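Grallstead council wants the general's statue gone by February

cyprian_m
Two weeks of petitions and now a crane is booked. My vote was for moving him to the museum yard.

vjuhasz
The museum said no. He's over 30 feet with the horse.

cyprian_m
So lose the horse.

dobosm
You can't melt history, Veronika. Put up a plaque.

vjuhasz
We have 3 plaques. Pigeons read them. 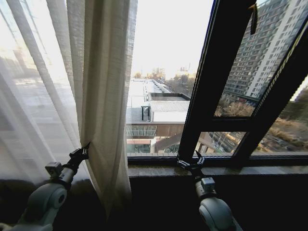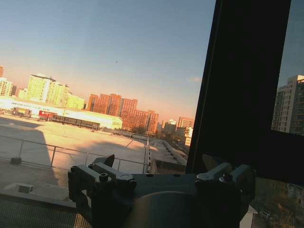
Fanni H.
Plaque or crane, I'd still like to see the contract first.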